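Minutes, Plandbridge Tenants' Group, Jan 30, 2026

**Present:** 8 households. Quorum met.

**1. Previous minutes**
Accepted, with a correction: Kirevus did not "agree" to fix the stairwell lights. They agreed to look into it. They have not told us what they found.

**2. Laundry room**
Bamonar wants to replace the coin machines with an app. Their letter calls this an upgrade. Several members asked what a wash would cost and the letter doesn't say. It was also asked who gets the refund when the app eats your money. No answer on file.

Moved that we request prices in writing before anyone signs up. Carried, 2 against.

**3. Hallway repainting**
Quote received for $1105, colour not specified. The meeting doubted this covers both floors, given the last quote did not. Deferred.

**4. Parking**
Unit 19 again reports strangers in its stall. Kirevus suggests a sign. There is already a sign.

**5. Other business**
Lost property stays on the laundry room shelf until the March meeting, then goes to the thrift shop. Members should label their towels. 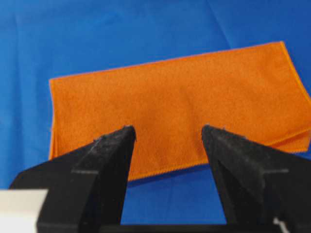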